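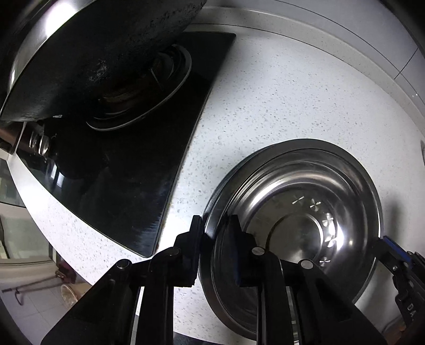

Report on our visit to the Nosia open day

Module: Introduction to Automation
Group 2

1. Why we went

Our project this term is about how robots learn jobs that people do at home without thinking. We had read plenty by April but none of us had seen any of it happening, so when Nosia announced an open day at its Kokden site we signed up the same afternoon. It was on a Thursday and we got there just before ten (the bus was early, for once!).

2. What we were shown

The part we liked best was the kitchen work. A person holds a black gripper with two fingers and does ordinary kitchen jobs with it, and a camera on the tool records everything from close to the fingers. No robot arm is needed at that stage. The recordings are used later to train one.

The task for our session was moving pots and pans between the hob and the worktop. With the steel pot, one finger goes outside the rim and the other inside, so the rim is held between the two pads. It looks easy until you try it. I got two goes and on my first I came in much too steeply and knocked the pot sideways across the worktop. The second go was better, and I was absurdly pleased with myself.

We asked why they don't use a tidy lab bench. Our guide said a real kitchen gives them things they would never think to set up: a blackened wok, glossy black glass that reflects the room, shiny steel, a speckled white counter. Reflections are hard for the software, and a polished pot is full of them.

3. Some numbers

The team working on this project, which is called Quaye, had 2988 recordings when we visited. Of those, 1690 had been checked and passed for training. We hadn't expected checking to be such a big job. A recording gets rejected if the fingers leave the view or if the person helps with their other hand, and I did the second of these without noticing. New people do 100 practice lifts before any of theirs are kept.

4. The afternoon

After lunch there was a short talk from Wellora, who make the finger pads. They passed round soft and hard versions and let us squeeze things. The soft ones held a mug well but folded over on a thin rim. We would have liked longer on this, and some figures for grip force, which we forgot to ask for.

5. What we will use in our project

We are changing our plan. Our first idea was to program each movement of our small arm by hand. We now want to build a simple hand-held gripper with a webcam and record ourselves picking up cups and pans in the common room kitchen. We still need to work out how to log the finger opening, and one of us is looking at sensors for that this week.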